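Home-built gripper project moves to the dining table

Revathi Pillai started building hand-held grippers in January on a bench at the Fostlow shared workshop. These days most of the work gets done at home, on a table that seats her family in the evening.

The project is called Mirance. Its goal is modest by the standards of the robotics trade: a desktop arm that can clear a table after a meal, picking up cups, spoons, napkins and whatever else has been left lying around, and putting each in the right place. Pillai has been working on the arm for two years in her spare time. The arm itself still lives at Fostlow, bolted to a sheet of plywood. The part that has moved to her house is the teaching.

To teach the arm, Pillai picks things up by hand using a pair of grippers that open and close much as the arm's own fingers do. A camera on each gripper records what the fingers are doing and what is in front of them. Each recording is saved as a short clip, and the clips are used to train the software that will later drive the arm.

"I can do a clip in less time than it takes to explain it," Pillai said. "You squeeze, you lift, you put it down, you let go. Then you do it again with the cup turned the other way."

She has 121 usable clips so far. Her target for the first round of training is 1,299, a number she got by multiplying out a list of objects, starting spots and lighting conditions and then striking the combinations that made no sense. She expects to reach it before the summer if she can keep up a pace of 25 clips an evening. Some evenings she has managed that. On others she has spent the whole session tightening linkages.

Her first grippers were her own design, cut and printed at Fostlow. She built three versions. The first had flat plastic fingers that let spoons slide out sideways. The second used strips of bicycle inner tube, which gripped well but left marks on paper napkins. The third worked, but the two halves drifted out of line after an hour or so of use, and clips recorded at the end of a session no longer matched those from the beginning. She has since put that design aside and works with ready-made grippers, while keeping the lessons from her own for the fingers that will go on the arm.

Those arm fingers are the current job. Pillai wants them to close on an object the same way the hand-held ones do, so that what she records carries over with as little correction as possible. The pads are cast at the workshop in a mold made by Bråten, a small toolmaking shop in the same building that lets Fostlow members use its offcuts and, on slow days, its milling machine. The most recent set came out of the mold with air bubbles along one side and will be cast again.

The motors in the arm come from Trakusska, a supplier of surplus industrial parts. Pillai bought them as a lot and has one spare left. She said she would have chosen smaller ones if she were starting over. The present ones are strong enough for the job several times over, and the base has had to be stiffened twice to stop the whole arm from rocking when it changes direction.

Recording at home began as a matter of convenience. Fostlow closes at 9 p.m., and Pillai has a day job. But she said the clips made there were too tidy to be of much use. The bench was always the same bench, the lamp was always in the same spot, and the background was a pegboard. Software trained on the early set did well at the workshop and badly in the building's break room, where it reached for a shadow and missed the cup beside it.

At home the light changes through the day, chairs get moved and family belongings come and go from the table. Pillai leaves them where they are. She does keep a written log of each session, with the time of day, the objects used and anything that went wrong, and she throws out clips where her grip slipped or where she hesitated partway through.

Soft trash has been the hardest category. A cup keeps its shape when it is picked up. A wrapper does not, and it can cling to one finger after the gripper opens. Pillai now records a short shake at the end of each wrapper clip, and plans to see whether the arm can learn that too.

She has also begun recording with both hands. Stacking bowls and folding a napkin are awkward for a single gripper, and although the arm at Fostlow has no partner yet, the clips will be ready if a second one is built. Two-handed sessions are slower to set up, and the two recordings have to be lined up in time afterward. For that she taps the grippers together at the start of each clip and matches the sound.

Other Fostlow members have asked to help with the recording. Pillai has said yes, with the condition that they do it in their own kitchens and keep the same kind of log. She has written a two-page guide covering how to hold the grippers, how fast to move and how to name the files.

The arm will be switched on for members at the workshop's next open evening, starting at 7 p.m. It will be asked to clear cups and spoons only. Wrappers will wait for the second round of training. 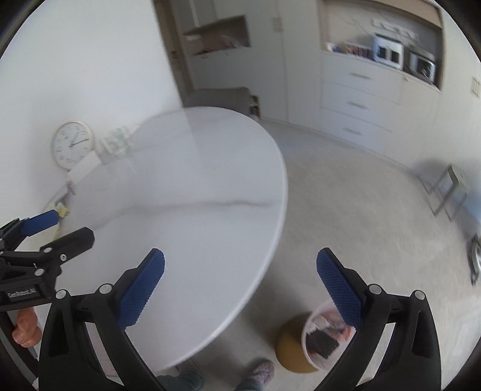
Hand-held grippers in use over the table at home. The Mirance arm remains at Fostlow.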